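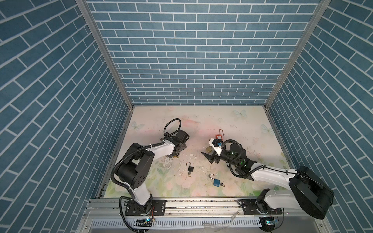
Re: [clusine-users] planner update, collision margins

Stepan Koval wrote:

> The new release of the Clusine planner handles two arms on a
> shared rail with no extra set-up. Load both arm models, set
> one margin and it keeps them apart. We ran 56 plans on the
> Stimlow cell and had no contact between the arms.

Stepan,

I'd like to believe this, but 56 plans without a bump doesn't tell me much until I know what the plans were. If both arms stayed on their own side of the floor, the old version would have passed as well.

My doubts are mostly about what the arm models leave out. Ours stop at the gripper mount. The cable loops aren't in there at all, and they stick out further than any margin I'd be happy to set. Raise the margin to cover them and the planner refuses anything near the middle, where most of the padlocks end up. How did you get past that?

Then there's perception. An open shackle still comes back from Plilach as part of the lock body in our logs, so the grasp point lands in the gap. Printed flowers and butterflies on the floor panel don't help the depth-free mode either. I have seen it offer a grasp on a petal with a score higher than the brass lock got.

Could you post:

- the start and goal poses for all the runs
- the margin you used
- planning times, worst case as well as mean

Hnatiuk's patch from May took 5 seconds on bad starts and I'm not going back to that.

I'm staying on version 2 for now.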